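The Velus Gets Another Chance

By three in the afternoon the Tedesco gripper had dropped the plate again, and Agnes Tveit wrote "dropped" in the column where she had been writing "dropped" since lunch. She had stopped using the full stop.

"It's the rim," said Anselmo Aguiar.

"It was the rim this morning. Then it was the lighting."

"It can be both."

The Tedesco had cost Urnlow more than Agnes's car. It came in a padded case with a handshake printed on the lid. The Velus had come in a bag. Its fingers were stiff, its manual was one sheet folded the wrong way, and it had been sitting in a drawer since May because Anselmo said it looked like something you'd use to get a sock out of a drain.

The test was simple enough to put in one sentence, and management had put it in several. Each gripper got 50 tries at taking a plate from a dish rack. Whoever wrote the report would recommend one. Anselmo had already written the report. He was waiting for the numbers to come around.

"Swap them," said Nhung Khương from her desk. She had not looked up, and she was eating noodles.

"We have a schedule," said Anselmo.

"You have a plate on the floor."

So they swapped them. This took five screws, one of which rolled under the bench and was replaced by a screw Agnes found in her pocket and chose not to think about. The arm ran through its calibration, bowing left and right like a waiter who has forgotten which table ordered the fish. Then it reached into the rack, closed on the plate, and lifted.

Nothing happened. The plate hung there in the air, being a plate.

"Lucky," said Anselmo.

It was lucky again, and then it was lucky for an hour. Agnes had to go back and relearn how to write "held." Anselmo moved the rack a little to the left. He turned the plate around. He suggested that the plate was, in a sense, too easy — that a real customer would have a more challenging plate.

"What would a challenging plate be like?" Agnes asked.

He thought about it for a while. "Resentful," he said.

Nhung finished her noodles, walked over, and rinsed her bowl at the sink. She set it in the rack behind the plate, still dripping, and went back to her desk.

The arm paused over it. Anselmo leaned in. Agnes noticed he was holding his breath, and that she was too, and that they were almost certainly not hoping for the same thing.

"Try 51," she said, and pressed the key.
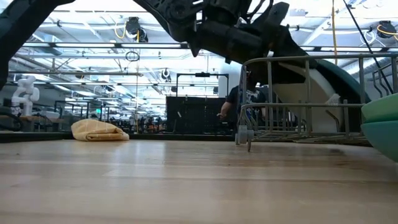
Words by Thư Huỳnh

Thư Huỳnh writes short fiction about workplaces. She lives in Prurton with a dishwasher she loads herself.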